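The Thursday shed

I first drove out to Stundelwood because my brother-in-law needed a trailer returned, and I stayed for three hours and came home with a roster in my pocket. That was two winters ago. I've since learned that this is how most people end up there – they come to drop something off and someone hands them a mug.

If you don't know the place, it's a day program for adults with disabilities on the old dairy road past Clidden, in what used to be the packing sheds. There's a kitchen, a garden that goes feral every spring, an art room with the best light in the district, and a long tin workshop where people do actual paid work. Twelve of them are on the books at the moment, on proper wages, with payslips and super and the right to complain about both.

The man I was told to talk to was Spyros Mladenović, and it took me a while to catch him because he doesn't sit. He runs the supported employment side and he used to manage a furniture factory, so he has strong feelings about benches being the right height. When I asked what had changed in his time there he said, "The chairs," and walked off to sign for a delivery. I thought he was brushing me off! Later he came back and explained that when he started, every seat in the workshop was the same, a bulk buy, and half the crew were sore by lunch and getting written up as tired or difficult. He had the lot replaced one at a time, each one picked by the person who'd be sitting in it. Dennis Bunting chose a green saddle stool from a hairdressing supplier and won't hear a word against it.

Dennis is worth the drive on his own. He's been coming to Stundelwood longer than any of the staff and he's the one who shows new people around, me included. He showed me the lockers, then the good toaster, then the bad toaster, then the spot by the fence where you get phone reception. He lives in a unit in town with a housemate and a support worker who comes in the evenings, and he catches the 290 bus out and back, which he talked me through stop by stop. He'd like it noted that the bus doesn't run on public holidays and that someone should fix it. I've noted it, Dennis.

Money is the part I expected to be gloomy, and some of it is. The funding paperwork is a job in itself, and there's a plan review coming for nearly everyone on the roster. But the families' group has got very good at filling gaps. Their trivia night in July raised $1,372, and that went straight on the deposit for a second-hand van with a hoist. The van is called Pacheco, after a horse somebody once won money on, and it has its own parking spot with a hand-painted sign. I went to the trivia night, by the way. My table came last and we were loud about it.

What I hadn't expected was how much arguing goes on, and I mean that warmly. There's a meeting every month where participants set the agenda, and the one I sat in on went hard for forty minutes on whether the radio should be off during morning tea. There were speeches. A motion was put and lost. Someone's mum told me afterwards that her son had never once been asked his opinion at his last place, and now he rings her to practise his points. She sounded a bit worn out by it, to be fair. 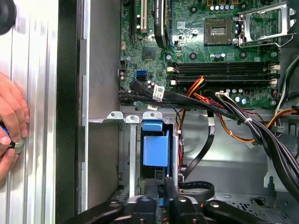

Work comes in from all over, and the crew gets a say in what they take on. There's a standing order from Stadness, who make camping gear and need tent pegs bagged, and there's shredding, and mail-outs for the council, and then there's the fiddly stuff that people put their names down for weeks ahead. Pulling apart old desktop computers is the favourite by a mile. With the case open you've got the green motherboard and its slots on one side and that ridged aluminium panel on the other, and a small hand tool is all you need to get stuck in. I had a go and was told, kindly, that I was slow. The rate is per machine, so they had a point.

I asked Spyros whether anyone moves on to jobs elsewhere and he said yes, when they want to. Two people went to the nursery in Clidden last year. One loved it and is still there, watering cans and all. The other came back after a few months because she missed her friends and hated the early starts, and her locker was still hers. He was pretty firm that this counted as a good result for both, and having sat in plenty of jobs I should have left sooner, I'm inclined to agree with him.

I'm down for Thursdays now, mostly in the kitchen, where I can do less harm. The next open day has a sausage sizzle and a plant stall, and Dennis is doing the tours, so wear decent shoes and allow extra time for the toasters. If you're coming by bus, check the timetable first. He'll ask.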